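Chapter 7
Plates, Pads and Place Settings

Reading time: 7 min
50 shares | 7 comments

Setting a table for breakfast takes less equipment than dinner, and it is a good place to begin. One person eating one pastry needs a plate, something under the plate, and enough clear tabletop to put down a cup.

This chapter starts with the layer closest to the table. A pad or mat protects the surface, cuts the noise of dishes being put down, and marks out each person's space. Cloth can be washed often but wrinkles. Cork stands up well to heat. Felt is thick and quiet under a dish - crumbs do cling to it, and it should be brushed or shaken out after the meal.

Place the pad square to the table edge and leave a margin on every side that is open to view. Then center the plate. For croissants and rolls, a shallow plate with a slightly raised rim is enough to hold the flakes. Serve the pastry last, once the rest of the setting is in place.

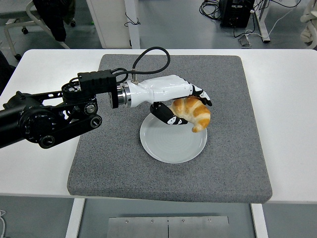 Figure 7.1 A croissant and a round white plate on a gray felt pad.

Section 7.1 covers pad materials. Section 7.2 deals with plate sizes, and the exercises there use the breakfast setting as their starting point.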